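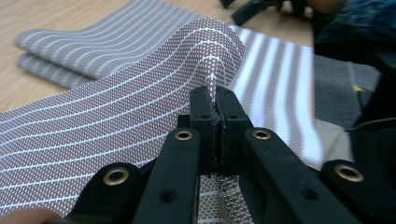
Figure 1. Hand-held gripper closed on the striped woven strip, with the fabric pinched into a ridge.

3.2 Collecting the demonstrations

Our task was folding a woven placemat on a wooden table. Lev Koval and Viktória Szabó did the demonstrations with the hand-held gripper, and Melaniia Ostapchuk checked the recordings each afternoon. We recorded 74 demonstrations in March and kept all but 14. The rejected ones were mostly cases where the operator changed grip halfway through a fold, which our labelling script could not handle.

Ms. Haldane at Noltley suggested we slow down during the approach. We had been closing the jaws as soon as they reached the mat, and the policy trained on our first 16 demonstrations tended to close too early.

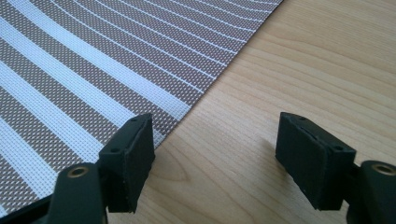 Figure 2. Jaws open, left pad at the edge of the mat, right pad over bare wood.

For the later recordings the operator paused with the jaws open for 2 seconds before closing. We also varied the angle of the mat between runs. The colour of the stripes was not used as an input feature by itself.

Lev found the wrist position tiring, so the operators switched after each set. Differences between the two operators are covered in section 4.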